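Home | Products | Support | Manuals | Contact

Search this manual Go

Print this page | E-mail this page

Tikkanen Bench Top System: Set-up Guide
Section 2. Fitting and Finishing the Maple Top
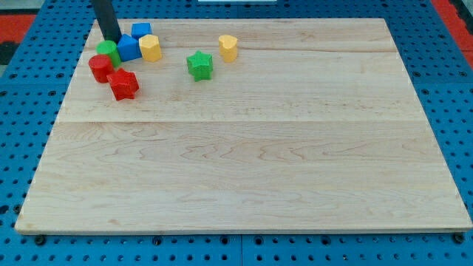 2.1 Before you start

This section covers maple tops supplied by Votetti for use on Tikkanen perforated metal tables. Tops ordered under part number 3396 are delivered sanded but unfinished. Tops ordered under any other number are pre-oiled; for these, skip 2.3.

Grain lines, darker streaks and small knots are normal in maple and are not grounds for return. Joint lines between planks are also normal. An open joint, one that will accept the corner of a sheet of paper, must be reported to the Grivton depot before any finish is applied.

CAUTION: Do not store the top on edge. Keep it flat and fully supported until it is fitted.

2.2 Fitting the top

1. Leave the top, unwrapped, in the room where it will be used for 2 days.
2. Check the metal table for level in both directions. Adjust the feet and tighten the lock nuts.
3. Wipe the metal surface with a dry cloth. Remove any chips or grit from the holes.
4. Lay the top on the table with the stamped side down.
5. Working from underneath, line up the 8 slotted brackets with the threaded inserts in the top.
6. Start all the screws by hand before tightening any of them.
7. Tighten the center screws first, then the corners. Stop when the washer no longer turns under finger pressure.

NOTE: The slots run across the grain and let the wood move with changes in humidity. Do not replace the slotted brackets with fixed ones.

CAUTION: Use only the screws supplied. Longer screws will break through the work surface.

2.3 Applying the oil

1. Vacuum the surface and wipe it with a lint-free cloth.
2. Apply a thin coat of hardening oil along the grain. Include the edges.
3. Wait fifteen minutes, then wipe off all oil that has not soaked in.
4. Let the coat dry overnight.
5. Sand lightly by hand and remove the dust.
6. Repeat steps 2 to 4.

WARNING: Oily rags can catch fire on their own. Soak used rags in water and dry them flat outdoors before disposal.

NOTE: Power sanding with 4000 grit discs polishes the surface and prevents the second coat from soaking in. Do not use them between coats.

2.4 Care

Wipe up water at once. Do not use bleach, ammonia or scouring pads. Re-oil the top every March, or sooner if drops of water no longer bead. Check the bracket screws at the same time.

Shallow dents can be raised with a damp cloth and a warm iron. Let the area dry fully before re-oiling.

Section revised 27/06/2018 by Myrto Tsoukalas. Checked by Stelios Zervas, Asthorpe.

Previous: Section 1, Table Assembly | Next: Section 3, Vises and Stops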